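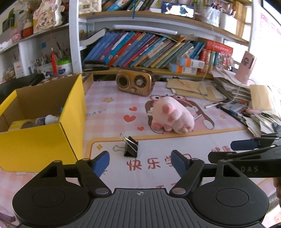
# Desk Day, Jun 21, 2025

I put this off all through May, and by the time I got to it the paper pile had its own weather. So this page is about the study corner in the middle of a tidy-up. Tarmo Toom keeps a page like it for his workshop and I've been jealous of it for ages!

**The mat and what lives on it.** Pink and white checks, red hearts, a big brown cartoon animal – I love it and I'm not sorry. The plush pig is having a lie-down behind the binder clip, and the brown retro radio stays put because I can't sort anything without music on (or a ball game, if there is one).

**The yellow box.** My rule for the day was simple: small stuff goes in the box first, and I decide about it later. Tape and a little white bottle went in early. Clips too, if I can catch them all.

**The paper mountain.** Papers, notebooks, a kraft envelope that I keep meaning to open. I gave myself 30 minutes on the pile and then a snack, and the snack ran long. Old Bramance receipts go to recycling, anything from Venckus gets kept until the warranty is up.

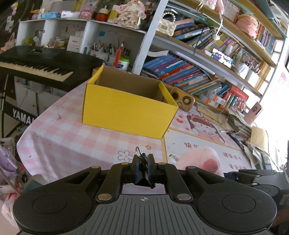

I'm keeping the box out on the table until the last clip and pen has a home, and then the papers get their turn again. The books can wait. I did a big count of them for the insurance form last month (391, counting the ones in the hall) and I don't want to touch another spine until fall. The keyboard needs a dusting, though, and the pens in the cubby need testing one by one – I know half of them are dried up. Kitchen drawers are next, so check back for those!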